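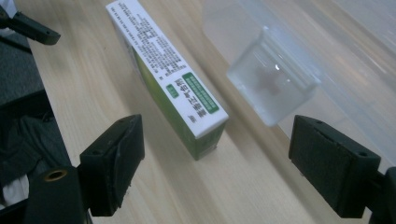 mulenmaple
My mother has lived in the same house for 1826 weeks (she keeps track in a little notebook, bless her) and I believe the bathroom cabinet has been there the whole time without a proper cleaning. I spent the afternoon going through it with her and we had a lovely time, but now I'm stuck on how to store what's left. Do you all keep things in their original packaging? A white and green medicine box like the one on the table takes up so much more room than what's inside it, and I'd love to put everything into clear plastic containers so she can see what she has. She only has 3 shelves and one of them is all hand cream.

tavico_porch
Oh, I did this for my dad last October and it was such a relief for both of us! I'd keep the boxes though. The leaflet and the expiration date are usually in there or on there, and once those are gone you're guessing. Stand them up on end like books - you'd be surprised how many fit.

biltix99
Going to disagree a little, with love. My aunt could never get those flaps open and ended up leaving everything loose in a drawer. We cut the panel with the name and date off each box, tucked it in a clear tub with the blister packs, and she's been happy with it ever since.

tavico_porch
That works until a panel falls out and lands in the wrong tub. Please don't do it with prescriptions, at least. Those stay in what the pharmacy gave you.

biltix99
Fair enough, I should have said that. I meant cold tablets and antacids and so on.

moradi_lane
Whichever way you go, I'd get it all out of the bathroom. Ours is steamy every morning and the labels were peeling right off. We use a high shelf in the hall closet now. And ask your pharmacy about taking back the old stuff - mine has a bin by the counter.

mulenmaple
Thank you, all of you. Boxes for the prescriptions, a tub for the rest, and the hall closet if I can talk her into it. She says the hand cream is staying where it is.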